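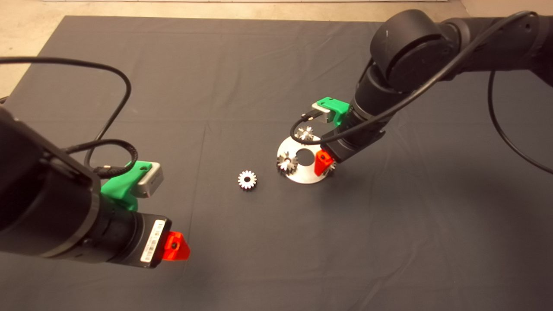

Arts Management 2, Session 5: Orchestras and Their Labor Agreements
Notes by Selamawit Jemal, 2020-02-20

Read the Negash chapter before class. We will use the Rullomlow Philharmonic agreement as our main case, so bring your copy with the pay tables.

1. What the agreement covers

Most orchestra contracts set out weekly pay, the number of services per week, touring conditions, health coverage and pensions. A service is one rehearsal or one concert. Players outside the core roster are paid per service and usually have a separate section.

Rullomlow has a hall seating 500 and a core season that ends in July. Its contract allows up to 14 services in any two-week period. Recording work is counted separately - look for it in the appendix.

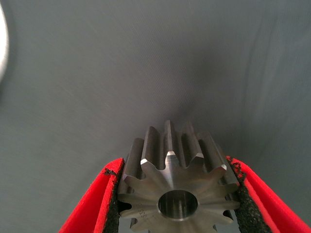
Steel spur gear, end face forward.

2. Pensions

Two types come up again and again. In a defined benefit plan, the employer promises a set payment in retirement and carries the investment risk. In a defined contribution plan, the employer pays a fixed amount into each player's account and the player carries the risk. A move from the first to the second is one of the hardest subjects in any negotiation. Older players and new hires may be affected very differently, and both vote on the same contract.

3. When talks break down

A strike is called by the players. A lockout is imposed by management. The public often mixes up the terms, and so do some press releases. In both cases concerts are canceled and tickets have to be refunded or exchanged.
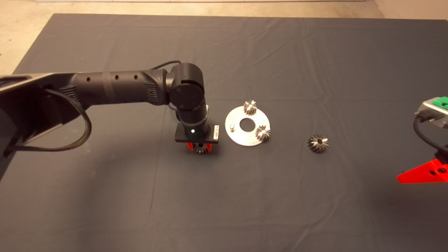
Income does not stop completely during a stoppage, but ticket sales do, and donors may hold back gifts until there is a settlement. Costs such as hall rent and office salaries continue. At Mellemport the players staged their own concerts while talks went on. At Nundale both sides accepted a mediator and played under the old terms in the meantime.

For next session

Write 500 words comparing Mellemport and Nundale. Say who paid for what during the dispute, and cite the contract clause wherever there is one. Hand it in on paper - email copies get lost.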